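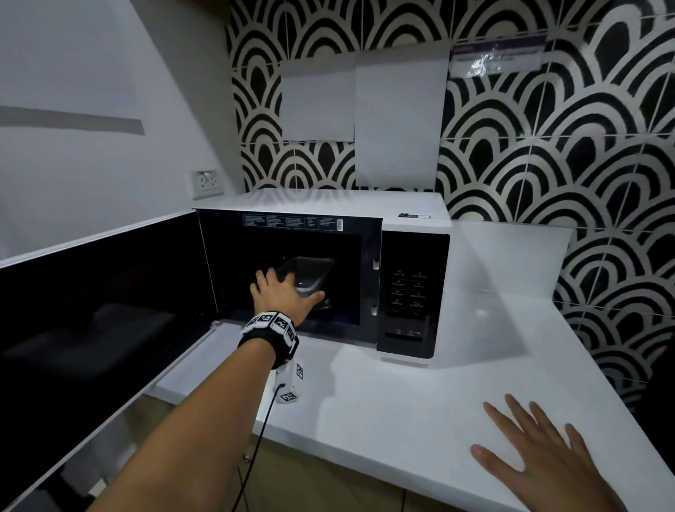 Maintenance notes: the wrist marker bands at the kitchen station

The kitchen station at Vergara has now been in regular use long enough for its upkeep to be set down in one place. I have been asked for these notes by colleagues at Ilport, who are preparing a station of their own, and I publish them here in preference to sending the same message several times over.

The station records hand and arm movement during ordinary kitchen tasks, for later use in programming the Jultier arm. Placing a food container in the microwave is the task most often repeated. The operator wears a black strap at the wrist with square marker tiles fixed to it, and a small sensor module, also marked, sits just below it on the forearm. A thin cable runs from the module.

Fitting. The band is to be closed firmly enough that it does not rotate when the hand turns over. A band that slips partway through a session spoils everything recorded after it, and the fault is seldom noticed on the day. Operators should reach fully into the open microwave once before recording begins and then look at the band again. The module should stay on the underside of the forearm.

Cable. Leave a loose curve below the forearm. In September we lost 107 recordings to a connector that had been working itself free each time the operator reached forward. Emanuel Crăciun replaced the connector and added a clip at the operator's belt, and the fault has not returned. The cable must never be taped to the skin.

Tiles. Wipe them with a barely damp cloth at the end of each day. Do not use kitchen spray, as it leaves a film which shines under the overhead lights and the markers are then read poorly. A tile with a lifted corner is to be replaced and not glued down again. After any replacement the whole band must be measured afresh, even where the new tile appears to sit exactly where the old one did. I omitted this step once and 226 recordings had to be set aside.

The counter. Keep the white surface clear in front of the microwave. Each recording opens and closes with the free hand laid flat, palm down, fingers apart, so that there is a known resting position to compare against. The microwave itself must not be shifted along the counter. If it has been moved for cleaning, the reference check is to be run again before work resumes.

Records. The station log stood at 1,815 accepted recordings when I last closed it, of which 591 were made with the present band. Please enter the band number every time, including for trials that are discarded.

The spare band is at Firovport for new tiles and I will add the revised measurements when it is returned.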